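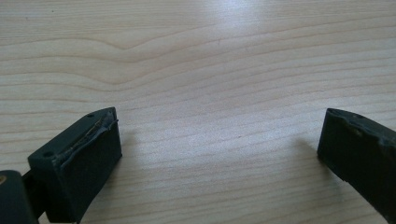
Timber Surface Finisher (Tabletops), Full Time
Amholm Joinery, Jullidar workshop

Amholm makes and refinishes tabletops for schools, libraries and cafes. The Jullidar workshop handles pale timbers with clear coatings, in both satin and low-gloss finishes. We have a permanent vacancy for a surface finisher, reporting to the finishing supervisor, Rakiya Iyamu.

The work

The position covers preparation, coating and inspection of solid and veneered tops up to 1,952 mm long. Most current orders are for the Tredar table, which has a finished length of 1,652 mm and a clear-coated top with the grain running lengthwise.

Duties include:
Checking incoming tops for moisture content, machining marks, glue residue and colour variation between boards.
Machine and hand sanding through the specified grits, including areas where the grain dips or changes direction.
Mixing, straining and spraying waterborne clear coats. Some refinishing jobs require hardwax oil applied by hand.
Denibbing between coats and recording film thickness.
Inspecting cured tops under raking light for scratches, dust inclusions, orange peel and uneven sheen.
Repairing local defects, or recoating the full top where a repair would show under reflected light.
Cleaning spray equipment and changing booth filters to the posted schedule.
Completing the job card at each stage. Incomplete cards are returned.

Sheen is measured with a gloss meter at the centre and ends of each top. Tops outside the tolerance on the job card do not go to packing. The finisher has authority to hold a top and is expected to use it.

Required
Trade certificate in furniture finishing or cabinetmaking, or equivalent experience in a production finishing shop.
Competence with HVLP and air-assisted airless spray equipment.
Ability to read a cutting list and a finish schedule.
Ability to distinguish small differences in colour. A short practical colour test forms part of the interview.
Capacity to pass a respirator fit test. Wearers of tight-fitting masks must be clean-shaven on shift.

Desirable
Experience in colour matching blond timbers without obscuring the grain.
Forklift licence.
Experience with the Okafor wide-belt sander or a comparable machine.

Conditions
Hours are 40 per week on day shift. Overtime is occasional and paid at penalty rates. Respirators, gloves, hearing protection and overalls are supplied. Safety boots are reimbursed on presentation of a receipt. The workshop is about 70 metres from the bus stop, and there is off-street parking at the rear. Pay is set by classification and will be confirmed in writing with any offer.

How to apply
Send a résumé, copies of relevant certificates and the names of two referees to Suleiman Omoregie, Workshop Manager, through the employment page on the Amholm website. Photographs of previous finishing work may be attached. Please label each with the timber, the coating and the number of coats.

Applications close at the end of June 2018. Shortlisted applicants will sand and coat a sample panel at the workshop, and are paid for their time. The position starts in August.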